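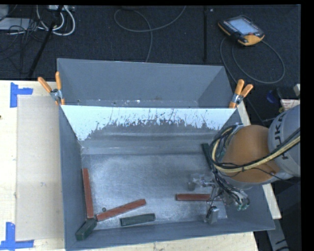

Workshop Notes

Home Archive Workshop Notes Garden Contact

06/08/2018

I have spent the last few weekends sorting out how small offcuts and loose parts are stored in the garage, and a few people have asked for the details. The short version is that I stopped sorting by material and started sorting by size. The long version follows.

The old system was inherited from my father-in-law's shed. It was a wall of jam jars with the lids screwed to the underside of a shelf. It looks tidy and works well for screws up to a certain length. It does not work for anything longer than the jar is deep, and it does not work for anything you need to look at from above. Over the years the overflow went into biscuit tins, then into cardboard boxes, and the boxes were labelled with whatever was on top on the day the label was written. One of them said "HINGES ETC". It held a single hinge.

My first attempt at a replacement was by material. Hardwood in one place, softwood in another, then metal, then plastics. I ran this for most of a winter. The trouble is that I rarely go looking for a material. I go looking for a spacer, or a packer, or a block to put under a clamp, and for those jobs the length and thickness matter a good deal more than what the thing is made of. With four bins sorted by material I was searching all four every time.

Everaldo Vasconcelos, whose bench is a great deal cleaner than mine, sorts by the longest side. He has done it for years and I had always taken it for a fussy habit. I tried it in June and have kept it.

The size classes

The first class is anything that will sit in the palm of a closed hand. These go in shallow trays with dividers. I use the Leketti trays, which are grey, stackable, and slightly bowed in the base, so that very small washers collect in the middle. A piece of thin card cut to the size of the base cures this.

The second class is from there up to the width of the bin, 294 mm on the inside at the bottom. I measured this at the bottom on purpose. Bins with sloping sides are wider at the top than at the foot, and the figure printed on the packet is nearly always the top one, taken over the rim. A piece cut to fit the printed width will sit at an angle halfway down and everything you put in afterwards will rest on it.

The third class is up to 500 mm. These stand on end in a tall crate, longest at the back. Standing them up takes less floor and it is easy to see the end grain, but thin strips will bend over a few months if they are left leaning. I tie them in bundles with a rubber band at each end.

Anything over 500 mm goes on the wall rack and is outside the scope of these notes.

Open tops

I went back and forth over lids. A lid keeps dust out and lets you stack. It also becomes a shelf. Within a week of fitting lids to the second-class bins I had a drill, a tin of wax and a bag of plaster standing on them, and getting at the contents meant moving all three. The lids are now in the loft.

Dust is a smaller problem than I expected. Once a month I tip each bin out on the bench, wipe it, and put things back. This takes less than an hour for the lot and it has the side effect that I know what I own. Jucélia Frota keeps hers covered with old tea towels, which is a fair compromise if you do a lot of sanding near the storage. I do mine outdoors.

Depth

Most advice on bins is about how much they hold. I would put more weight on depth. If a bin is deeper than your forearm from wrist to elbow, you will not see what is at the bottom and you will not reach it comfortably without leaning on the rim. Parts at the bottom of a deep bin are lost for practical purposes. I had a pair of brass stays that I bought twice.

My working rule is one layer for blocks and two for flat pieces. Once a bin has gone past that I either start a second bin of the same class or get rid of something. It is nearly always the latter. I kept a note over the spring of what I took out and used, and the lengths of pine under a hand's breadth were never touched at all. They went on the fire.

Material of the bin itself

Plastic is light, cheap and quiet. It scuffs on the inside quickly and then holds dirt in the scratches, but this makes no difference to the contents. Thin-walled plastic will splay at the rim if you carry it full by two opposite edges. Carry it from underneath.

Sheet metal is stiffer and lasts longer. It is also loud, and if the garage is damp it will mark anything with tannin in it. I had blue-black stains on some oak pegs after one wet fortnight. If you use metal, line it. An offcut of vinyl flooring does well and can be pulled out and washed.

Wooden boxes are pleasant to make and I have made several. They are heavy before you put anything in them. For anything that has to come down off a shelf I would leave them alone.

I also tried the Honden fabric cubes because they were on offer. The sides fold inwards as soon as the contents drop below half. They have gone to the spare bedroom and hold scarves.

Labels

The labels now give only the class and the largest dimension. I write them on masking tape with a soft pencil. Permanent marker looks better on the day, but masking tape gets replaced and pencil can be read in poor light if you press hard. Put the label on the short end if the bins go on a shelf end-on, and on the long side otherwise. I did half of mine wrong and had to redo them.

I do not list the contents. Lists of contents go out of date at once and then you stop trusting the label for anything.

Colour coding was suggested to me by two people separately. I can see the use of it if several people share the space. For one person with one garage, I found I was stopping to remember what yellow meant.

The shelf

The bins sit on a run of slotted angle that came out of the old Camargo hardware shop when it closed. The uprights are sound and the shelves are chipboard, replaced once. The lowest shelf is set high enough to get a broom under. The second is at elbow height and takes the second-class bins, these being the ones I go to most. Trays go above, at eye level, and the top shelf has nothing on it that I would mind falling.

Leave a gap above each bin equal to at least the height of the bin itself. I allowed less at first, to get an extra shelf in, and found that I had to pull each bin out to look in it. Taking the extra shelf away gave me fewer bins and a faster search. I have five bins in use where there was room for more.

If the shelf is deep enough for two bins, one behind the other, use the rear one for things you need once a year. I keep the greenhouse fittings there. Do not split a class between front and back. I did this with the flat pieces and never once looked in the rear bin before cutting something new.

Fixing to the wall

Slotted angle will stand up unaided until the day it is pulled. Two brackets into brick at the top are enough for a run of this length. My wall is soft old brick and the first plugs turned in the holes. I drilled again a little lower, blew the dust out with a bicycle pump, and used a longer plug. The Flurkero plugs with the collar are the ones that held. The collar stops them disappearing into the hole, a small thing that saved some bad language.

Check the floor too. Mine falls towards the door for drainage, and the shelf leaned forward until I packed the front feet. The packers came out of the second-class bin, and I found them in a few seconds.

What is left to do

There is still no good place for curved parts. They do not measure sensibly by the longest side and they hook onto each other when tipped out. At present they hang on nails. I also have a quantity of off-white curtain track that belongs to no class and that I am not ready to part with.

I will measure the loft next, to see whether the same shelf heights can be used under the slope. The jam jars are still up. I use three of them for drawing pins, picture hooks and spare fuses, and the rest are free to anyone who can collect them with the lids still screwed to the shelf.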